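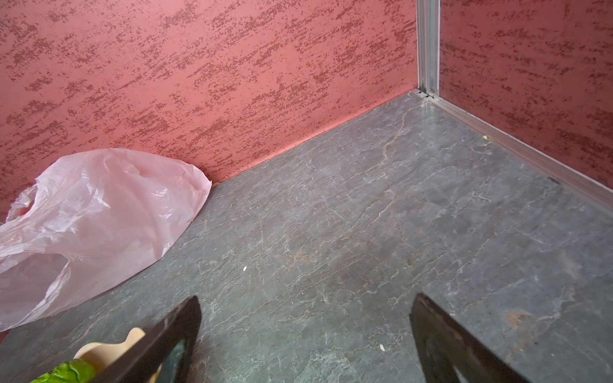 Interior Finishes, session 4: surfaces, joints, wear

Notes typed up quickly after the lecture, slides to follow. Read with the Joldale handout on paint from last time, I won't repeat the primer stuff.

Reminder: sample boards due in March. Not before, I have nowhere to put them.

1. Broken colour

Broken colour = any finish where more than one colour is left visible on purpose. Sponging, ragging, dragging, stippling, spatter. Old trick, comes and goes with fashion.

Base coat first, leave overnight. Then glaze or thinned top colour, worked while wet. Sponge gives soft blotches, dry brush gives streaks. Direction matters more than students think: horizontal streaks widen a wall, diagonal ones make it restless, vertical ones look like cheap wood graining unless you're good.

Close tones are safest. Two reds, two greys. High contrast looks busy from across a room.

Why bother in a working building? Hides scuffs. A flat pale wall shows every trolley mark, a mottled one swallows them. Corridors, stairwells, school entrances. Downside is touching up, you will never match the pattern so you redo the whole panel to the nearest corner. Write that in the maintenance notes.

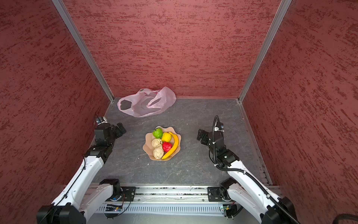
Red mottled walls with a dark veined floor. Fruit is artificial.

2. Stone-effect floors

Real marble: heavy, cold underfoot, stains with anything acid (lemon, vinegar, most bathroom cleaners). Veins run through the whole thickness so it can be repolished.

Printed effect: the vein is only on the surface. Once it's worn through, thats it. Check the repeat before ordering. Plindar sheets repeat every 400 mm in one direction and 300 in the other, so turn alternate pieces or you get a visible grid. Seen it in a shop entrance, can't unsee it.

Dark floors show dust, pale floors show mud. Mid grey with some pattern is the usual compromise.

Gloss: keep it low where people walk in from outside. Client will ask for shiny. Show them a shiny sample with footprints on it.

3. Corners and edges

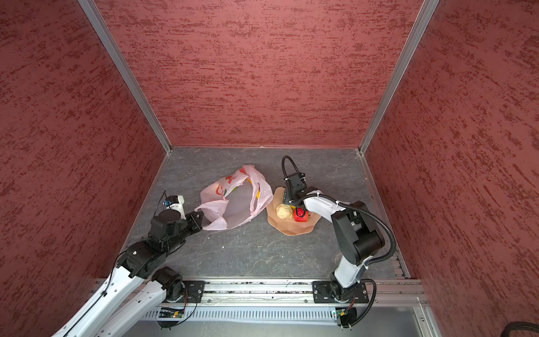

Corners fail first, always, and the cheap fix is a trim chosen at the start and priced with the wall. Three families to know: timber bead, plastic angle, metal section. Timber can be painted in but dents. Plastic yellows. Metal costs more and makes no attempt to hide, as with the silver aluminium posts in the two back corners here and the thin strip along the foot of the back wall, and against a strong wall colour you have to accept it as a line in the design. If you can't accept it, paint it or change material. Don't mix metals in one room.

Foot of the wall: skirting covers the gap and takes the mop. Min height for the coursework is 70 mm unless you argue for less in writing. Low metal strips look neat on a drawing but leave the wall open to splashing, so the finish above needs to be wipable.

Order of work (gets asked every year):
walls to full finish
floor down
corner trims
skirting last

Treltedex do a clip-on version where the trim can come off later. Worth a look if panels are going to be swapped. Shaikh catalogue has the screwed type, see the shelf by the door, please put it back.

4. Judging colour

Never from a chip. Paint a board, stand it upright, look at it in the morning and again under the lamps. Reds shift most, a warm lamp pushes them to orange, a cool one drags them towards purple. Lay the floor sample flat and the wall sample upright, as they'll be used. Same paint reads darker on a wall facing away from the window.

Also put something pale in front of it. A strong background changes how you see everything placed against it. 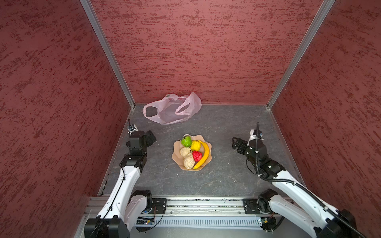
Pink bag and beige bowl against the maroon. Compare the two pinks/reds on your own boards.

For next time: one wall colour, one floor, one trim, all on a single board. Label the back. Half a page on why the trim is that trim. Bring masking tape, we ran out.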